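Home | Reviews | Workshop | Kitchen | About

Unska bench oil, 400 ml: a slow sort of review

2022-10-22, by Ileana Dobre

I bought the Unska oil on the advice of my neighbour Raluca, whose kitchen worktop looks better than my whole kitchen. It comes in a tin with a screw cap designed by someone who has never had oily hands. The label promises "a living finish". I have had living finishes before, mostly in the bathroom, and I paid less for them.

The good part first. It goes on easily with an old T-shirt, sinks in without sulking, and smells of walnuts and faintly of church. One tin did my desk, two chopping boards and the lid of a bread bin, and there is enough left to argue over. The colour barely shifts. My last oil, from Bemance, turned a nice bit of beech the shade of a smoker's ceiling.

Now the drying. The tin says overnight. Mine took two nights and most of the next day, in a warm room, with the window open and me standing over it. I ate supper off my knees like a student. Go thinner than you think, wipe off more than seems sensible, then wipe again. I left one generous patch by the lamp and it is still faintly tacky -- I have lost a receipt to it.

Marks are the real test. Water beads up nicely for a week or so, less nicely after that. Red wine wiped off within the minute left nothing. Red wine left until morning left a ring, which I have decided to call grain. Hot mugs: use a coaster, as your mother told you.

I would oil only the wood you mean to look at, and cover the part you mean to punish. A mat in the middle takes the knocks and leaves you a border to be vain about, and a teal-green one goes very well with pale, striped timber. It also cuts down the oiling, so the tin lasts longer and you can put off meeting that cap again. Four stars, with one held back for the receipt.

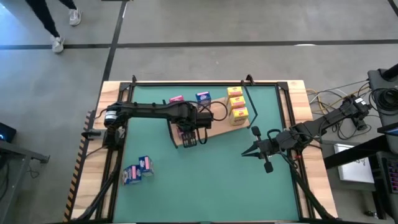
Contact | Copyright Ileana Dobre | Back to top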